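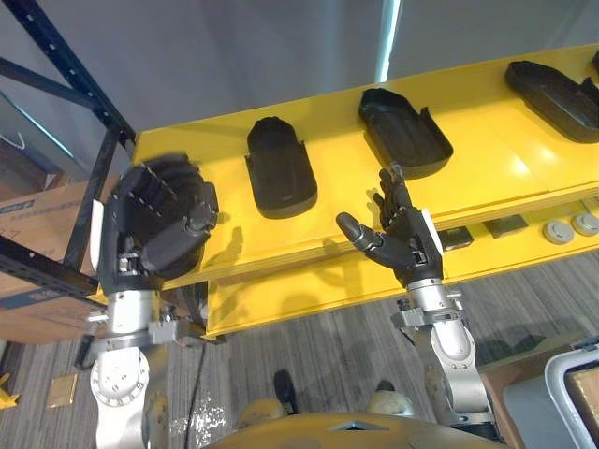 Yellow shelf on a metal rack, Ridness site.

Praninetti Storage Notes

Summary

Praninetti Storage Notes is a collection of 3,000 short written notes on the placement, return and transfer of goods in shared storage areas. The notes are in English and were written by staff at two sites, Ridness and Cuesta, in the normal course of their work. The collection is intended for the study of workplace language, in particular the way people refer to places, quantities and missing items when writing to colleagues.

Maintainers: Refilwe Zwane and Traian Dobre
Annotation lead: Remedios Robles
Current release: the November release, which replaces all earlier ones

Contents

notes.csv – the full text of each note, one per row
places.csv – the list of storage locations named in the notes
guidelines.txt – the annotation guidelines, as used
changes.txt – corrections made between releases

Fields in notes.csv

note_id: a unique identifier. Identifiers are not reused when a note is withdrawn.
site: Ridness or Cuesta.
text: the note as written, with spelling and punctuation unchanged.
place_ref: the location named in the note, matched to places.csv. Left blank where the annotators could not agree.
note_type: one of five values (placement, return, transfer, query, other).
shift: morning or evening. Notes left overnight are recorded under the evening shift.

Source of the notes

Most of the notes were written on paper cards kept next to the storage areas and were typed by hand. The remainder came from a shared logbook at Cuesta. Crossed-out words were left out of the typed text unless the note could not be understood without them. Staff members were informed of the collection before it began and could ask for any note to be withdrawn.

Names of persons were replaced with the token PERSON. Supplier names were replaced with SUPPLIER, except for Vivano, which gave written permission for its name to appear.

Annotation

Each note was read by two annotators working separately. Differences were settled by Remedios Robles. The most frequent difference concerned the words "shelf," "rack" and "table," which the two sites do not use in the same way. At Ridness, "shelf" often refers to a whole rack – at Cuesta it refers to a single level. The annotators followed the usage of the site where the note was written.

Notes of 10 words or fewer were given a type only if the type was clear from the text alone.
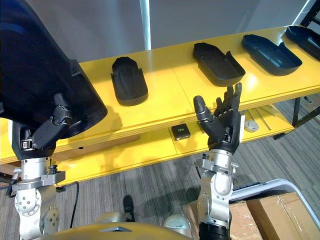

Known limitations

The collection covers two sites and should not be taken as typical of storage work in general. Queries are underrepresented at Cuesta, where staff tended to raise them in person. Abbreviations have not been expanded, and several remain unexplained. Entries in places.csv reflect the room layout at the time of writing and have not been updated.

Terms of use

The files may be used for research and teaching. Users may not attempt to identify the writers of the notes. Published work should name the collection and the release used.

Corrections

Corrections should be sent to Myroslav Romaniuk with the note_id and the proposed change. Accepted corrections are listed in changes.txt and applied in the following release. Itsuki Morikawa reviews all requests for withdrawal.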